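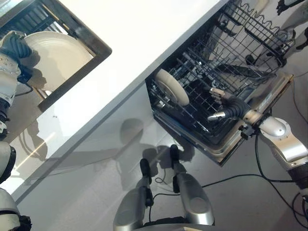
流しの中の白い皿。見学コース終点の台所で。

8月 Vadine製陶所 工場公開の見学記

8月にVadine製陶所の工場公開に行ってきた。業務用の食器を作っている会社で、ふだんは工場に入れない。夏に操業を落とす時期があり、その間だけ一般の見学を受け付けている。前から気になっていたが日程が合わず、今年ようやく行けた。次に行く人の参考になりそうなことと、自分が忘れそうなことを書いておく。

行き方

最寄りはLostow駅。駅前から路線バスに乗り、工場前という停留所で降りる。バスは本数が少なく、昼前後は特に間があく。行きは朝の便に乗れたので問題なかったが、帰りは待合所で長く待った。駅前の案内所に時刻表が貼ってあるので、帰りの便を先に写真に撮っておくとよい。

車の人は国道側から入る。駐車場は工場の裏手の砂利敷きで、着いたときにはもう半分以上埋まっていた。表の門からは入れないので、門の前まで行ってしまうと切り返すことになる。実際に切り返している車を何台も見た。

停留所から受付までは川沿いの道を歩く。川は粘土を洗うのに昔使っていたそうで、岸に石積みの水路の跡が残っている。草に埋もれていて、案内板がなければ通り過ぎていたと思う。日陰がないので帽子は必要。

受付

見学料は1,000円。支払いは現金のみだった。受付で胸に貼る番号シールと、工場の略図が印刷された紙をもらう。私の番号は311だった。通し番号なのか、組分けの記号が頭についているのかは聞きそびれた。同じ組の人の番号は続いていなかったので、単純な受付順ではないらしい。

荷物は預けられる。ロッカーは硬貨が戻ってくる式で、大きいリュックは入らない。入らない荷物は受付の裏で預かってくれた。靴はかかとのあるものという指定が事前の案内に書いてあり、サンダルの人は長靴を借りていた。暑い日の長靴はつらそうだったので、普通の運動靴で行くこと。

見学は1回60分。公開されている建物は4棟で、原料棟、成形棟、窯棟、仕上げ棟の順に回る。そのあとは自由解散で、台所のある休憩棟と売店に寄って帰る流れになる。撮影は休憩棟以外すべて禁止だった。そのため肝心の工程の写真は1枚もない。以下は帰りのバスでつけたメモから書いている。

原料棟

最初が原料棟。中に入ると空気がひんやりしていて、土のにおいがする。床は濡れていて、排水の溝が格子の蓋の下を走っている。粘土、長石、珪石を決まった割合で水と一緒に回転する大きな筒に入れ、中の玉石で細かくすりつぶす。操業を落としている時期なので動いている筒は少なく、そのおかげで説明の声がよく聞こえた。全部動いていると会話はできないという。

すりつぶした泥は、網と磁石を通して異物と鉄分を取る。鉄が残ると焼いたときに黒い点になる。見本として、鉄抜きをした土としなかった土で焼いた小さな板が並べてあった。しなかったほうは胡椒をふったようになっていて、私はむしろそちらが好みだったが、業務用の白い皿では不良になるとのこと。

そのあと泥を布の袋のような板の間に押し込んで水を絞り、平たい餅のような形にする。これを土練機にかけて空気を抜き、円柱にして出す。円柱の断面を針金で切って見せてもらった。気泡がないとつるりとした面になる。触らせてもらえたので触った。思ったより硬い。消しゴムと羊羹の間くらいの感触だった。

この棟で一番長く立ち止まったのは、泥の比重を量る道具の前だった。決まった容積の金属のコップに泥を入れて秤にのせるだけのものだが、表面がすり減って刻印が読めなくなっている。新しいものも買ってあるのに、みんな古いほうを使うという話だった。

成形棟

成形棟は暑い。型を乾かす熱がこもるためで、扇風機がいくつも回っていたが、あまり効いていなかった。水筒は持ち込んでよい。

丸い皿は、石膏の型の上に円盤状に切った土をのせ、型を回しながら上から熱したコテを押しつけて作る。型の側が皿の内側の面になり、コテの側が裏面と高台になる。つまり皿は伏せた状態で作られる。言われてみれば当たり前なのだが、これまで皿を見ながら考えたことがなかった。高台の輪がきれいに立つかどうかはコテの角度で決まるそうで、その角度を合わせる作業は一日の最初にやる。

石膏の型は水を吸って土を締める役目をする。使っているうちに表面が荒れてくるので、決まった回数で捨てる。捨てた型は砕いて別の業者が引き取る。棟の外に白い山があり、来るときは何かと思っていたが、あれが全部型だった。

楕円の皿や四角い皿は丸いものと同じやり方では作れないので、泥を圧力で型に流し込む。こちらは型が樹脂製で、石膏より長持ちする。ただし型そのものが高いので、数が出る形でないと使わない。取っ手のついたカップの取っ手は別に作って、泥で貼りつける。貼る工程は人の手でやっていて、この日は実演があった。湿り具合が本体と取っ手で揃っていないと乾くときに外れるので、貼る前に棚で寝かせて揃える。実演では細い筆で継ぎ目をなぞって終わりだった。一つが終わるまでが早くて、後ろに立っていた人はほとんど見えなかったのではないかと思う。見たい人は棟に入ったらまず左側に寄っておくとよい。

乾いた生地はとても弱い。見学者用に一枚割らせてくれるコーナーがあり、指で押すだけで割れた。割れた生地は水で溶いて原料棟に戻す。焼く前なら何度でも戻せるが、一度でも焼いたものは土には戻らない。

窯棟

窯はトンネル式で、長い煉瓦の通路の中を台車がゆっくり進む。入口から入った台車が反対側の出口から出てくるころには焼き上がっている。火は止めない。夏の操業を落とす時期も、温度を下げて保つだけで消しはしないそうだ。一度冷やすと煉瓦が傷み、上げ直すのに日数も燃料もかかる。

覗き窓がひとつ開けてあり、色ガラス越しに中を見た。橙色の光の中に棚板の影が並んでいるのがわかる。前に立っていられるのは短い時間だけで、眼鏡のつるが熱くなった。

素焼きと本焼きの二回焼くもの、途中を省いて一回で焼くものがあり、製品によって違う。白い業務用の皿は高い温度で本焼きする。焼くと縮むので、型は出来上がりより大きく作ってある。縮む前の皿と縮んだ後の皿が重ねて展示されていて、差がはっきりわかった。縮みは均一ではなく、重みのかかる縁の部分が下がりやすい。そのぶんあらかじめ縁を上向きに作っておく。大きな皿ほどこの見込みが難しく、新しい大皿を出すときは試し焼きを何度も繰り返すという。

棟の隅に、昔の石炭窯で使っていた鞘が積んであった。皿を灰から守るための耐火粘土の容器で、今は使わない。近所の人が植木鉢に欲しがるので、希望者には分けているとのこと。川沿いの家の庭先に同じ形の鉢があったのを思い出した。

仕上げ棟

最後が検査と絵付けの棟。焼き上がった皿は高台の裏を磨き、叩いて音を聞き、光にかざして見る。叩くのは木の棒で、ひびがあると音が濁る。良品とひびのあるものを並べて叩き比べる台があり、私も試した。一枚ずつだと区別がつかなかったが、交互に叩くとわかる。慣れた人は積み重ねを崩す音だけで気づくそうで、それは真似できそうにない。

検査の基準は等級で三段階。店に出すもの、売店で安く売るもの、砕くもの。砕いたものは道路の下に敷く材料になる。等級の境目の見本が壁に掛かっていたが、一級と二級の違いは説明を聞いてもよく見えなかった。縁の釉薬の薄いところがそれだと指さされて、ようやくわかる程度である。

絵付けは転写紙を使う。水に浸した紙から絵の膜を滑らせて皿に移し、ゴムのへらで水を押し出す。店の名前やホテルの紋を入れる注文が多いという。棚には注文主の見本が古い順に並んでいた。今はもうない食堂車の皿もあった。縁に青い線が一本だけの皿で、この日見た中では一番よかった。線は転写ではなく、回転台に皿をのせて筆を当てて引く。筆を当てて、皿が一周したら離す。始点と終点の継ぎ目を探したが見つからなかった。

ここで時間になった。60分は短い。特に仕上げ棟は駆け足で、音の台で人が詰まると後ろの展示を見る時間がなくなる。質問の時間は別にないので、聞きたいことは歩きながら聞くしかない。

休憩棟

解散のあと休憩棟に入った。冷たい麦茶が自由に飲める。長椅子と、過去の製品カタログを綴じたファイルの棚と、台所がある。

カタログは面白かった。古いものほど品数が多く、薬味入れだけで何ページも続く。Flukanoというシリーズ名がいちばん長く続いていて、途中で縁の厚みが変わっている。厚くしたのは食器洗い機で縁が欠けるという苦情が増えたころで、欠けにくくなった代わりに重くなり、今度は重いという苦情が来たと、当時の社内報の切り抜きに書いてあった。今のFlukanoはその中間の厚みである。

食器洗い機についての注意をまとめた一枚紙も置いてあったので、もらってきた。家でも使える内容なので要点だけ書き写しておく。

皿どうしが触れたまま洗わない。欠けの多くはぶつかって起きる。
重ねて流しに置くときは、高台の裏が下の皿の面を擦る。高台がざらついている皿は間に布か紙を挟む。
金属の道具が当たってついた灰色の筋は傷ではなく、金属のほうが削れて皿に残ったもの。クリームクレンザーで落ちる。
貫入のある皿や上絵の皿は機械に入れない。
大皿は水流をふさぐので、端に寄せて置く。

灰色の筋の話は知らなかった。家の皿に筋が何本もあり、傷だと思ってあきらめていた。帰ってから試したら落ちた。 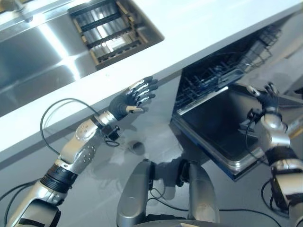
売店

売店は休憩棟の隣で、見学しなくても入れる。二級品が中心で、積まれた皿から自分で選ぶ。値札は棚に貼ってあり、一枚ごとにはついていない。丸皿、楕円皿、スープ皿、湯呑みの順に棚があって、奥に行くほど形の古いものになる。

私はFlukanoの中皿を二枚と、取っ手のない小さなカップを買った。中皿は縁の釉薬が一か所薄い。たぶんそこが二級の理由だと思うが、仕上げ棟で教わっていなければ気づかなかった。選ぶときに叩いてみている人が何人もいて、みんな見学帰りだとすぐわかる。店内が少しうるさい。

包装は新聞紙で自分でやる。台と紙とひもが用意してあり、手提げ袋は有料。バスで帰る人は袋を持っていったほうがよい。皿は思った以上に重く、二枚でやめておいて正解だった。発送もできるが、箱の大きさごとの料金で、少ししか買わないと割高になる。

楕円の大皿は最後まで迷った。家の棚に入らないことはわかっていたので買わなかった。帰りのバスの中で、立てて置けば入ったのではないかと考えていた。

昼食

工場の中に食事ができる所はない。川を渡った側にPenryという食堂があり、見学客の多くはそこに行く。橋を渡ってすぐ、青い庇の建物。メニューは煮込みと焼き魚と麺で、日替わりは早くになくなる。私が入ったときは煮込みしか残っていなかったが、それを頼んだ。豆と豚肉の煮込みで、味は濃いめ。パンか米が選べる。

皿はすべてVadineのものだった。裏を見ると、製品棚で見た刻印が入っている。縁の厚いほうのFlukanoだったので、かなり長く使われているはずだ。金属の筋もたくさんついていた。

店は狭く、昼どきは外で待つことになる。待つ場所に日除けはない。見学を午前の早い組にして、正午になる前に入るのがよいと思う。食後に橋の上から工場のほうを見ると、窯棟の屋根の換気口が並んでいて、そこだけ空気が揺れていた。
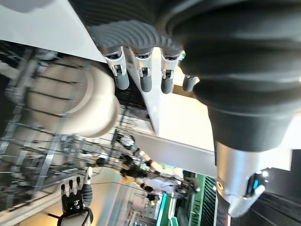

休憩棟の台所にて。

帰りと、気づいたこと

帰りのバスは午後の遅い便になった。停留所の待合所には屋根と椅子があり、壁に古い沿線の絵地図が掛かっている。地図には今はない引き込み線が描かれていて、工場の裏からLostow駅まで続いている。石炭と土を運び、皿を出していた線だという。駐車場の砂利敷きが妙に細長いのは線路の跡だからで、端のほうには枕木が土留めに使われていた。時間があれば線路跡を駅まで歩けるらしいが、荷物が皿なのでやめた。

Lostowの駅では、待ち時間に構内の展示ケースを見た。工場の製品と、町の小学校の子どもが作った皿が半々に入っている。子どもの皿は縁が波打っていて、大きいものほど縁が下がっていた。窯棟で聞いたとおりの下がり方だった。

よかった点。説明が具体的で、工程の順に歩くので話がつながる。実際に触れるものが多い。解散後に急かされない。

気になった点。成形棟の暑さ。暑さに弱い人は原料棟で少し長く休んでから移動したほうがよい。それから、略図の紙に建物の名前しか書いておらず、あとで見返しても何がどこにあったかわからない。私はメモをとったが、歩きながらなので字がひどく、土練機のところは半分読めなかった。クリップボードがあると助かる。鉛筆は受付で貸してくれる。

子ども連れも何組かいた。小さい子は原料棟の水たまりと、生地を割るコーナーを喜んでいた。窯の覗き窓は高い位置にあり、踏み台はあるが、熱いので抱き上げて見せている人が多かった。ベビーカーは成形棟の通路が狭くて入れない。受付で預ける。

申し込みは往復はがきか電話。当日枠もあるが、私の組では当日枠の人は二人だけだった。夏の公開のほかに、冬に窯の補修をするときも短い公開があるという。台車を抜いた通路の中を入口から見られるそうで、そちらも行きたい。冬は川沿いの道が凍るので滑らない靴で、と案内の紙の隅に書いてあった。

持ち物の覚え書き

現金
帽子
水筒
かかとのある靴
丈夫な手提げ袋
クリップボード
皿を挟むための古いタオル二枚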